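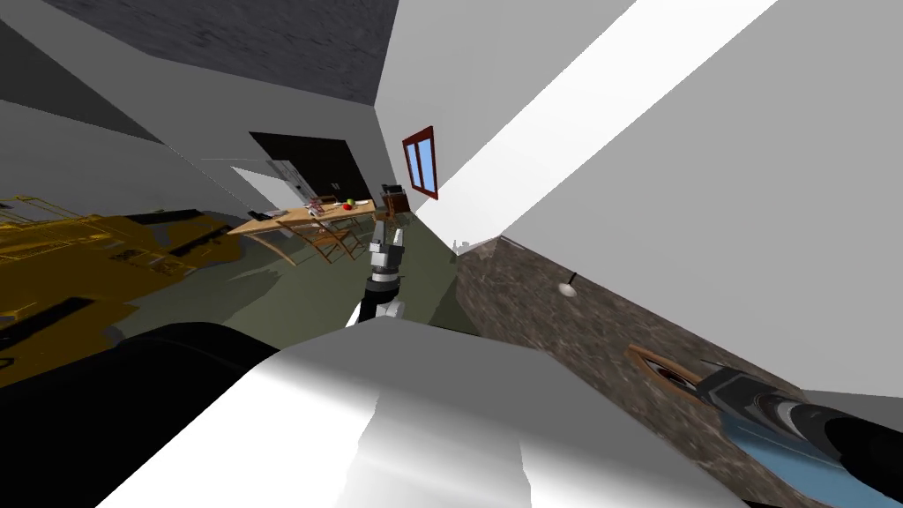 A robot's gripper in a computer-made dining room. The table has a red apple on it.

Can a robot clear the table?

At Tundness, a big lunch hall, workers clear 800 plates a day. Now the owners want robots to do some of it. Before anyone buys one, a company called Rissanen lets the robot practise inside a computer, in a make-believe room with make-believe chairs.

Look at the gripper. It has two fingers. You have ten, and you can feel a slippery cup before you drop it. In a computer, a dropped cup costs nothing. In a real lunch hall, someone has to sweep it up.

Who? Probably Crescencio Olmedo. He has worked at Tundness for 20 years. The sellers say robots will take away the boring jobs and leave people the fun ones. Maybe. Crescencio's new job is watching a screen and helping the robot when it gets stuck — he says that's pretty boring too. He also misses chatting with the people at the tables.

His sore back does feel better, and that matters. But there used to be 29 people on his team, and the owners haven't said how many they will keep.

So when somebody tells you a robot will make work easier, ask them: easier for whom? Then ask what the workers think.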